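Fil sur l'emballage consigné, parce qu'on me pose la question depuis que Graken a publié son cahier des charges. Je parle de coques rigides réutilisables pour petit matériel, pas de caisses palette. 1/12

Point de départ : une coque injectée en polypropylène pèse bien plus lourd que le carton équivalent. La nôtre fait 460 g à vide. Tout le bilan dépend donc du nombre de rotations, et ce nombre est presque toujours surestimé au moment de l'achat. 2/12

Définition, pour éviter les malentendus. Rotation = un départ chargé + un retour exploitable. Une coque revenue avec une charnière fendue n'a pas fait sa rotation. Chez Lindberg on comptait les départs, ce qui donne un chiffre flatteur et inutilisable. 3/12

Première cause de perte : le client garde la coque. Elle ferme bien, elle s'empile, elle sert à ranger des forets ou des câbles. Latifa Naciri a suivi un lot complet à l'atelier de Steddale : les coques manquantes étaient presque toutes encore sur site, dans les armoires. 4/12

Deuxième cause : la charnière. Une charnière-film en PP tient très bien la flexion si l'épaisseur est régulière et si la matière s'écoule perpendiculairement à la pliure. Point d'injection mal placé = ligne de soudure dans la charnière = rupture précoce, surtout par temps froid. 5/12

Troisième cause : l'étiquette. Un adhésif permanent sur une surface brillante laisse un résidu qu'aucun lavage à 60 °C ne retire. Gorazd Begović a fini par imposer une zone grainée avec porte-étiquette. Moins joli, mais le tri au retour se fait à la main et sans solvant. 6/12

Sur le marquage : gravé dans le moule, il est indélébile, mais il fige la coque pour une seule marque. En tampographie, on peut changer de visuel d'un lot à l'autre, au prix d'une tenue moindre au frottement. Le marquage intérieur du couvercle reste le meilleur compromis, il est à l'abri pendant le transport. 7/12

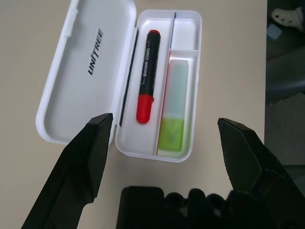 Question de la teinte, maintenant. Le blanc masse est demandé par le marketing et détesté par la logistique : chaque trace de convoyeur se voit, et une coque saine part au rebut pour aspect. Le gris moyen accepte du rebroyé, le blanc très peu. – À mon avis c'est le premier poste à négocier. 8/12

Le calage intérieur pose un autre problème. Une mousse collée interdit le recyclage monomatière. Un calage thermoformé dans le même PP que la coque se rebroie avec elle, mais il amortit moins bien. Il faut alors un essai de chute avec la charge réelle, pas avec un lest. 9/12

Pour la consigne elle-même : 2 € n'ont rien changé aux retours chez Kamel, 4 € ont suffi. Je ne généralise pas, le public était professionnel et les commandes groupées. Souad Abdel Hamid a les courbes, je lui demanderai si elle peut les diffuser. 10/12

Ce qui manque dans le cahier des charges de Graken : aucun critère de rebut au retour. Sans planche de défauts admissibles, chaque opérateur applique le sien et les taux ne sont plus comparables entre sites. Ayman Salem l'a signalé en novembre, la version publiée n'en tient pas compte. 11/12

Je mettrai en ligne la trame de contrôle que nous utilisons (charnière, fermoir, planéité du joint, odeur). Pour les questions sur le lavage, voyez plutôt avec Milovan Nikolovski, je ne connais pas assez les détergents alcalins pour répondre. 12/12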